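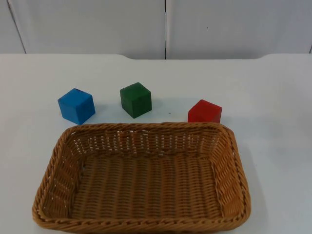

Jakik Toy Library
Interim report to the Parnon Fund
May 3, 2026

Grant purpose: to extend toy and game lending to families with children under six in the Dekari valley, and to open a second lending point in the town of Jireš.

Summary

The second lending point opened in March, one month later than the date in our application. Both sites are now lending on a regular schedule. The van route is running at eight of the 10 stops we planned. Spending is in line with the approved budget except for shelving and the van, both explained below. We are asking for one change to the budget and no additional money.

Lending activity

From the start of the grant period through the end of March we recorded 2387 loans. Of these, 1702 went out from the main site, and the rest were split between the van and the new room in Jireš. We expect the share from Jireš to grow, as the figure covers only its first few weeks.

Puzzles and building toys are borrowed most. Ride-on toys are next and would probably be first if we had more of them, but they take up a lot of floor and we can't carry more than two on the van. Board games for older siblings were added at the request of families and go out mainly before school vacations. Musical toys are borrowed less than we expected. Several parents said they lived in apartments and the neighbors could hear everything.

The standard loan is three weeks. We tried two weeks at first and it was too short for families who come in by bus. Renewals can be made by phone, and most are. There are no late fees. We had planned to review that decision at this point in the grant, and we have decided to leave it as it is. Overdue items come back after one reminder in most cases, and families who owe a fee tend to stop coming.

The Jireš site

The room is on the ground floor of the old post office, next to the clinic. The town provides it without rent and we pay for heat, electricity and cleaning. The delay in opening came from the electrical inspection. Two outlets had to be moved and the first inspection date was canceled on the town's side.

The room is smaller than the one described in our application. That room had been promised to another tenant by the time we were ready to sign. The present one holds about two thirds of the stock we had in mind, so we rotate items between the two sites every other week. It takes half a day each time, including check-in. The arrangement works, but it was not in the original staffing plan and we have moved hours from outreach to cover it.

Being next to the clinic has helped. Parents come in before or after appointments, and the nurse's station keeps a stack of our sign-up cards. A good number of new members in Jireš had never used the main site and said they hadn't known it existed.

The van

The van visits each stop once every three weeks, to match the loan period. Two stops have not started. At one, the road is closed for bridge repair and the county has not given a reopening date. At the other, the school has new management and wants a fresh agreement before we can park on its lot. We sent a draft and are waiting for an answer.

Repairs came to more than we budgeted. The rear door lock failed in cold weather and was replaced, and the heater in the back was repaired twice. If it fails again we will replace it.

Attendance at the stops is uneven. Three are busy enough that there's a line. One has had only a handful of families each time, and we would like to move it to the grocery store parking lot down the road, where the manager has already agreed.

Condition and safety of stock

Every item is checked on return against a card that lists its parts. Anything that goes in a child's mouth is washed before it goes back on the shelf. Soft toys are laundered, which has turned into the slowest step, and we have stopped accepting donated soft toys for that reason.

We withdrew 46 items during the period. Most were plastic toys with cracked cases or battery covers that no longer closed. A few were withdrawn over missing pieces, and those have been kept for parts. Painted wooden toys get extra attention. Scuffs are normal and don't take a toy out of use, but flaking paint does. We now buy unpainted sets where the price is similar.

Missing parts are the most common complaint from families. We have started packing small sets in zip bags with the part count written on the front, and returns from the last few weeks look better. It is too soon to say more than that.

Catalog

The paper cards have been replaced by a shared online catalog that staff at both sites can see. Entering the stock took longer than planned, mostly due to old donations that had never been given a number. Families can't search the catalog yet. That step is planned for the fall and doesn't need money from this grant.

Staffing

We have one full-time coordinator and two part-time staff, as in the application. One part-time position was empty for five weeks in the winter. During that time the main site closed an hour early and we skipped one van round. The position is filled again.

Budget

Shelving for Jireš cost less than planned, as the room is smaller and the town let us keep the counters that were already there. Van repairs went over by a little less than the amount saved. Purchases of new stock are slightly behind, and we plan to catch up over the summer with outdoor toys, which we have very few of.

Change requested: we ask to move the unspent part of the shelving line to vehicle maintenance. The total would not change. A one-page table is attached to this report along with receipts for all purchases over the limit set in the grant agreement.

Next six months

Open the two remaining van stops, or propose replacements if either is still blocked by August.
Move the low-attendance stop.
Run a short member survey at both sites, on paper, in the two languages most of our families use.
Buy outdoor and water toys.
Put the family search page online.

We would be glad to have someone from the Parnon Fund come and see the Jireš room. It is open three afternoons a week, and the first hour after the clinic's lunch break is usually the busiest.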